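戴尔旧台式机拆硬盘、清灰与装回

适用范围:侧躺后从侧面开盖的戴尔立式机箱,硬盘装在蓝色塑料托架里。别的牌子步骤差不多,卡扣位置不同。全程用不到什么特殊工具,一把十字螺丝刀、一把软毛刷、几张标签纸就够。

一、开盖之前

1. 正常关机,等风扇停下。
2. 拔掉电源线,再拔显示器、键盘、网线和其他外接线。
3. 按住开机键几秒,放掉残余的电。
4. 机箱放平,开盖的一面朝上。桌面要稳,旁边留出放盖板和零件的位置。
5. 拉开盖板的锁扣,盖板向外掀起取下。有的型号锁扣旁边另有一颗螺丝,先拧掉。

开盖后先用手摸一下机箱的金属边,放掉身上的静电。毛衣最好脱掉,冬天尤其要注意。

我在九月整理过一批从Jatdale办事处退下来的旧机器,硬盘要全部取出登记,机箱清灰后转给Iltinton那边的培训教室。下面的顺序就是那时候定下来的,后来没有大改。

二、先看线,再动手

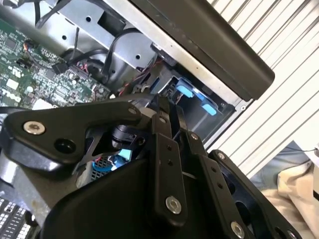
线缆是最容易弄错的地方,拆之前花一分钟看清每根线从哪里来、插到哪里。先认主板的方向,板子边上印的字可以拿来对照,比如这块绿色主板的边缘就有白色的DELL字样,记下它朝哪一边,装回去时不会搞反。主板上接着的黑色插头和黑色线缆,如果不挡路就不要拔。确实要拔的,捏住插头两侧往外退,不要扯线。带小卡舌的插头要先压下卡舌。

每拔一根就贴一张标签,写上位置。标签写“硬盘数据”“硬盘供电”这样的话就行,不要只写编号,隔一天自己也看不懂。手机拍照也可以,但是照片里黑线挤在一起经常分不清,标签还是要贴。

三、取出硬盘

1. 找到硬盘仓。仓里能看到蓝色的塑料件,戴尔习惯用蓝色表示可以用手拨动的部位。
2. 拔下硬盘后面的数据线和供电线。数据线接口比较脆,要直着拔,不能左右掰。
3. 捏住托架两侧的蓝色卡扣,往中间压。
4. 保持压住,把托架连同硬盘一起提出来。提的时候慢一点,感觉卡住就放回去重新压卡扣,不要硬拽。
5. 硬盘取出后平放在软布或防静电袋上,电路板一面不要碰金属。

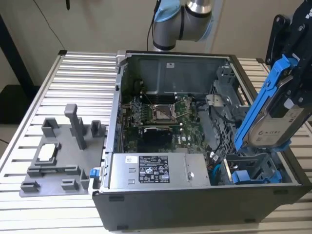
需要把硬盘从托架里分离的话,把托架两侧轻轻往外掰,托架内侧的小销子退出螺丝孔,硬盘就能拿下来。托架是软塑料,有弹性,掰开一点就够,掰得太大会留下白印,以后夹不紧。

登记硬盘时抄三样东西:型号、容量、序列号。抄完核对一遍再写到表上。我们当时有一块编号707的硬盘,序列号里的字母O抄成了数字0,在Ponlow系统里怎么都查不到,最后把机箱重新打开看了一次。

硬盘里的数据在取出前就应该备份好。要销毁的盘单独放一个箱子,不要和待用的混在一起。

四、清灰

硬盘取出以后空间大一些,正好清灰。

先用毛刷把散热片和风扇叶上的灰刷松,再用气吹或者罐装压缩气体往外吹。吹风扇时用手指按住扇叶,别让它高速空转。罐子要竖着拿,倒过来会喷出液体。

电源外壳上的孔只从外面吹,不要拆电源。电源断电以后里面仍可能存着电,没有相关经验的人不应该打开。

处理器插座附近要特别小心。如果散热器已经取下,插座露在外面,毛刷不要碰到触点,固定用的细金属杆也不要去拨。重装散热器前,旧的导热硅脂要用酒精棉片擦干净,再涂一层新的,量不要多。

外壳上的旧胶印用浓度85%的酒精擦就可以。有字的标签别擦,规格标签以后查功率还要用。

五、装回

1. 硬盘卡进托架,四个销子对准螺丝孔,确认两边都进去了。
2. 托架接口一端朝着线缆的方向,对准仓口放下去,压到听见卡扣响。
3. 轻轻往上提一下,提不动说明卡到位了。
4. 插回数据线和供电线。两个接口都有L形缺口,方向不对插不进去。
5. 按标签逐根检查其他线缆,检查完撕掉标签。
6. 线缆理到不碰风扇的位置,合上盖板,锁扣复位。

六、开机检查

先只接电源、显示器和键盘。开机按F2进入设置,看硬盘有没有列出来。没有的话关机断电,重新插一次数据线,多数情况是没有插到底。换了线还不行,把数据线换到主板上另一个接口再试。

开机有连续的嗒嗒声,先断电检查是不是线碰到了风扇。如果声音来自硬盘,这块盘就不要再用了。

给同事Emmett Rosenthal的补充:Kopecký那批机箱的硬盘仓在另一侧,要先取下光驱才能看到卡扣,第三节的步骤2往后照做即可。每台留出的时间要多一些,2台一组比较合适,零件不容易弄混。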